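4.2 Triagem na mesa: o que se pode concluir

O protocolo Trollen parte do princípio de que a separação de descartáveis melhora quando os objetos são primeiro espalhados sobre uma superfície branca e só depois encaminhados para os recipientes. A hipótese é razoável – a prova apresentada é fraca. Dos 734 objetos registados, quase 200 foram excluídos por «classificação ambígua», categoria que o protocolo não define. Ora, é nos casos ambíguos que o método teria de mostrar alguma vantagem. O papel kraft amachucado e a folha de alumínio são disso bons exemplos: o destino de ambos depende da sujidade, que a grelha de registo ignora. Também não encontrámos justificação para juntar loiça reutilizável e embalagens na mesma sessão (Figura 3).
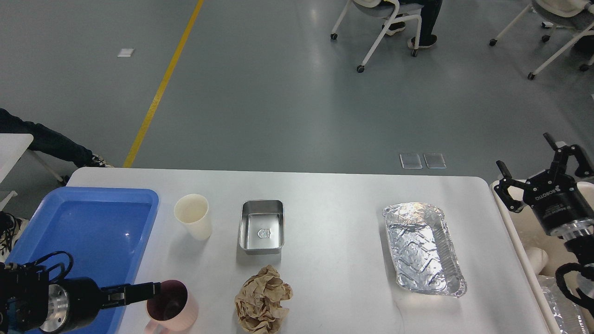
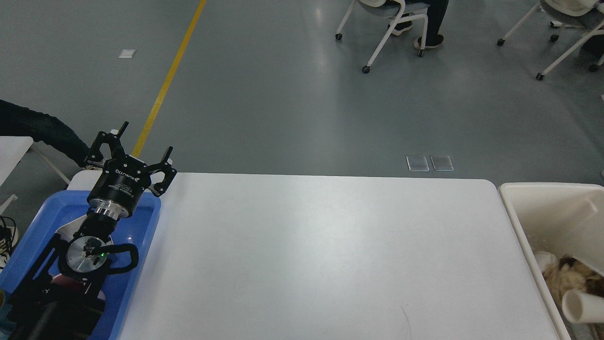 Figura 3. Mesa de triagem: com objetos (primeira imagem) e com o tampo livre (segunda imagem).

Em resposta a uma versão anterior desta secção, Sánchez objetou que a mistura de loiça e embalagens é deliberada, pois reproduz o que chega de uma copa comum, e que separá-las à partida tornaria a tarefa demasiado fácil.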